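九月 工作笔记(零售陈列与补货组)

上午九点多到的,咖啡还没喝完就开始对上周的价签数据。先把没弄完的事情记下来,不然下午一忙又全忘了。

Auer 那边发来的商品主档一共 351 条,我和系统里的对了一遍,有 145 条的外箱规格对不上。一开始我还以为是自己筛选条件写错了,重跑了两遍,结果一模一样!后来翻到旧邮件才明白,他们把“内包装”和“外箱”两列换了位置,表头却没改。已经写邮件去问了,顺便请他们以后换列的时候吱一声。在他们回信之前,补货建议单先别往军人服务社那几家门店发,发出去就是按箱订成按瓶订,收货的同事会恨死我们。

临时办法:我在脚本里加了个开关,读到这一版主档就把两列对调,读旧版不动。很丑,但能用。开关放在配置文件最后一行,谁接手记得看一眼。

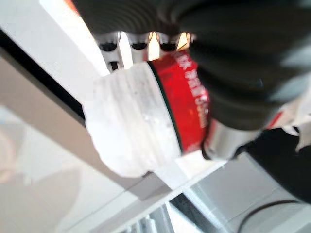 夹着的小瓶子,斜的。

接着说饮料区的陈列。Flendbridge 店把瓶装水从入口挪到了收银台旁边,说是为了方便下班路过、只拿一瓶就走的人。我个人挺喜欢这个主意的(我自己就是这种顾客),可是收银台旁边那个架子太浅,整排只能放两层深,中午一过就见底。店里现在的做法是让早班的人多补一次,可早班本来就缺人,月底盘点那几天肯定顾不过来。

我试着把最低陈列量往上调了一档,跑出来 207 个补货触发,比原来的设置密得多,明显太勤了,等于让人一天到晚推着车来回走。退回去半档再跑,看着顺眼一些,先存成第二版,还没给店里看。第三版想按时段拆开,早上和傍晚各一套数,中间平着走。这个要等 Akeck 的客流接口通了才好做,他们说快了,上个月也是这么说的……

另外,促销牌的事:店里反映“第二件半价”的牌子挂上去以后,总有人只拿一件到收银台问能不能打七五折。收银员解释得口干舌燥。建议下一批牌子把“买两件”三个字印大,放在最上面。设计那边要我给个具体字号,我哪懂字号,就说从五步以外得看得清。

中午吃的炒面,油太大,下午犯困,以下内容如有错字请见谅。

下午两点跟 Valentin Pfister 过了一遍冷柜的温度记录格式。他想把每小时一条改成每十五分钟一条,我没意见,只是旧表的列宽不够,打印出来会折行,门店又偏偏爱打印贴墙上。最后说好电子版用新的,墙上那张还是每小时一条。模板我来改,改完放共享盘“冷柜”文件夹,旧的不要删,挪到“归档”里。

还有 Atano 的托盘标签,新一批的条码印得太靠边,手持枪要扫两三次才响。我拿了五张回来贴在桌边,谁路过都可以扫一下试试,把次数写在标签旁边。目前的成绩:我自己最差,扫了六次,可能是手抖。

然后回到瓶装水。下午又想了一会儿,觉得问题恐怕不全在架子深浅。收银台旁边卖得快的是单瓶,后场补过来的却是整箱,拆箱、理货、再把剩下的半箱送回去,这几步才最花时间。要是能在后场留一个固定的“散瓶筐”,早上一次拆够,补货的人拎着就走,应该能省不少腿脚。缺点是散瓶的库存系统不认,得手工记,手工记就会漏。我把这个想法发到组里了,也问了能不能给散瓶单独开一个库位。

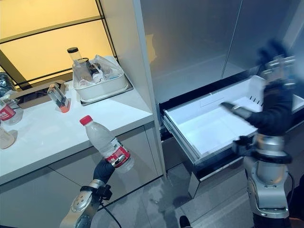

Siham Hijazi 回得很快:散瓶库位可以开,但别用手工记,让补货的人拆箱时扫一下外箱码,系统自动把整箱转成散瓶就行。她还提醒我,同样的做法以前在零食区试过,卡在退货上,散瓶退回来不知道该挂到哪个批次,保质期就乱了。所以要开的话,退货规则得先写好。

说得对,退货我压根没想到。水的保质期长,乱一点也许看不出来,可要是以后果汁也照搬,那就麻烦了。先只在水上试,果汁不碰。

明天要做的:
催 Auer 回主档列序的事。
把散瓶退货规则写个草稿,发给 Siham 看。
改冷柜温度模板,先打一张看看折不折行。
问 Flendbridge 店长,收银台旁那个架子能不能换深一点的,或者干脆并排放两个。
桌边标签的扫描次数收上来,拍给 Atano。

五点半走,共享盘还在同步,没关电脑。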